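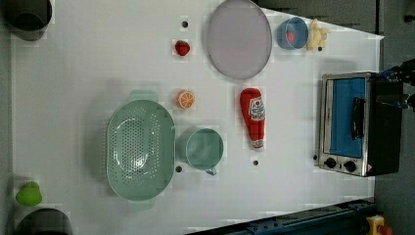 Par quel film commencer quand on ne connaît pas Sang Dương ?

Par *Didell*. C'est son troisième long métrage, le plus simple à suivre, et celui où il a le plus de texte.

On m'a posé la question plusieurs fois depuis que *Tiêu* est ressorti en salle, alors je mets ma réponse ici, je pourrai renvoyer vers cette page. Je précise que je ne suis pas critique. Je vais au cinéma deux ou trois fois par semaine, je prends des notes en sortant et j'en recopie une partie sur ce blog.

Pour ceux qui découvrent, Sang Dương a débuté dans des courts métrages d'école, puis il a joué longtemps des rôles de quelques minutes : un chauffeur, un voisin, un infirmier de nuit. Dans ces films-là, il arrive, il pose sa réplique et il repart. Je les ai presque tous revus cet hiver et je ne les conseille pas particulièrement, sauf celui de l'infirmier, où il y a une scène d'ascenseur très bien jouée. Il écoute quelqu'un pleurer pendant six étages et il ne fait presque rien.

*Didell* est venu après. Il y joue un géomètre envoyé dans une vallée pour mesurer des terrains dont les propriétaires ne se parlent plus. Le scénario tient sur une page. Le film dure une heure trente et repose sur les conversations, filmées en plans assez longs, souvent dehors, avec du vent dans le son. À sa sortie, certains ont trouvé ça plat. Je l'avais trouvé un peu lent la première fois, moi aussi, surtout le passage à la mairie. À la deuxième vision, j'ai mieux compris ce que faisait l'acteur : son personnage est poli avec tout le monde, mais sa politesse change selon la personne, et on finit par savoir qui il méprise.

*Tiêu* est plus difficile. C'est un film de famille, tourné avec son frère Tín Dương, qui n'est pas acteur de métier et qui avait surtout travaillé au son jusque-là. Ils jouent deux frères qui reprennent l'entrepôt d'épices de leur père. L'intrigue commerciale est embrouillée et je n'ai toujours pas compris l'histoire de la deuxième hypothèque. Les scènes à deux sont ce qu'il y a de mieux. Tín parle bas, il avale la fin de ses phrases, et Sang est obligé de ralentir pour lui laisser de la place. On les voit dîner, charger un camion, attendre un coup de téléphone. La musique est trop présente dans la dernière demi-heure.

Je l'ai revu au Rotum, dans la petite salle. La copie restaurée est propre, un peu sombre dans les scènes d'entrepôt, je ne sais pas si c'était déjà le cas à l'origine. Un monsieur derrière moi soutenait que non. Il y avait du monde pour une séance d'après-midi, et la caissière m'a dit que la ressortie avait fait plus de 4000 entrées dans leur cinéma et leurs salles partenaires. Pour un film qui avait été retiré de l'affiche très vite, c'est bien.

La question qui revient ensuite est celle de la série. Il s'agit d'une production de la plateforme Tiveo, en 10 épisodes, dans laquelle Sang Dương tient le rôle d'un juge d'instruction. Beaucoup de gens le connaissent uniquement par là. Je l'ai regardée en entier et mon avis est partagé. Le rôle est écrit pour être expliqué : quand le juge est fatigué, il dit qu'il est fatigué, et un collègue le répète. L'acteur fait ce qu'il peut. Les épisodes 3 et 4 sont corrects, parce que l'affaire du port lui donne enfin quelqu'un à interroger longuement. Le dernier m'a ennuyé. Je comprends qu'il ait accepté, un tournage pareil fait vivre pendant plusieurs années, et je préfère un acteur connu pour une série moyenne à un acteur qui arrête.

On lit souvent que *Tiêu* a relancé sa carrière. Je ne suis pas convaincu. Le film avait eu peu de spectateurs à l'époque et c'est la série qui a donné envie à un distributeur de le ressortir. L'ordre des choses compte un peu, je trouve, quand on raconte un parcours. Il avait déjà tout ce qu'on lui trouve maintenant quand il jouait le chauffeur qui rend la monnaie, simplement le plan durait moins longtemps.

Si je devais donner un ordre, ce serait donc *Didell*, puis le court métrage de l'infirmier si vous arrivez à mettre la main dessus, puis *Tiêu*. La série en dernier, ou seulement les deux épisodes que j'ai cités. Pour les rôles plus anciens, il y a un coffret avec un livret mal traduit, que j'ai payé 10 euros d'occasion. Les sous-titres sont décalés sur le deuxième disque, il faut les régler à la main.

Son prochain film est annoncé pour septembre. Je sais seulement que Tín s'occupe du son, qu'il n'apparaît pas à l'écran et que le tournage s'est fait en grande partie sur un bateau. J'irai le voir au Rotum s'ils le prennent, et je compléterai la liste à ce moment-là.

Ajout de mars 2026 : on me signale que *Didell* n'est plus disponible en location en ligne. La médiathèque de mon quartier en a un exemplaire, demandez dans la vôtre.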